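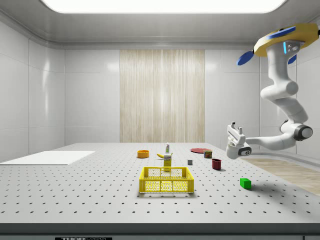

According to Daranee Ongart, a room can be well lit and still be tiring to work in, and most complaints about "bad light" in workplaces are in fact complaints about glare. Her remark is often repeated in courses on interior lighting, where glare is usually taught before brightness.

Glare is the discomfort or loss of vision caused by a light source, or by its reflection, that is much brighter than the rest of what the eye sees. In interior lighting it is usual to speak of two kinds.

Kinds of glare

Disability glare reduces the ability to see. Light from the bright source scatters inside the eye and lays a kind of veil over the image, so that objects with low contrast disappear. A common case is a corridor with a window at its end, in which the faces of people coming toward the viewer are hard to recognize.

Discomfort glare does not necessarily reduce vision, but it is unpleasant and over several hours may lead to headache or tired eyes. People often do not know the cause. They may change their chair or their glasses before they think of the ceiling.

Reflected glare can belong to either kind. It appears on glossy paper, screens, polished floors and glazed tiles. The position of the viewer is important here, and a reflection which disturbs one person may be invisible to the person at the next desk.

Factors

The main factors are the luminance of the source, its apparent size, its position relative to the line of sight, and the luminance of the background. A lamp seen against a dark ceiling disturbs more than the same lamp against a pale one. Age also plays a part, as the lens of the eye becomes less clear with the years and scatters more light.

Reduction

Large luminous surfaces spread the same amount of light over a greater area and so have a lower luminance. Diffusers, louvers and indirect lighting are used for the same purpose. Indirect lighting sends the light first to the ceiling or upper wall; it is soft, but it needs more energy and can make a room look flat -- shadows become weak and small details are harder to judge.

Matte finishes help against reflections. Where a washable glossy wall is required, the lamps are placed so that their mirror image falls outside the usual direction of view.

The Plulau survey

A survey of office workers in Plulau, completed in September, collected 191 answers before and after the old open lamps were replaced with diffusing panels. Before the change, 135 of the workers reported discomfort at least once a week. The survey covered two buildings only, and its authors, writing for the Vahidi institute, warned that new furniture had been delivered in the same period -- the desks were turned in one of the buildings, and this alone may have removed part of the reflections.

See also

Contrast (vision)
Daylighting
Luminance
Visual comfort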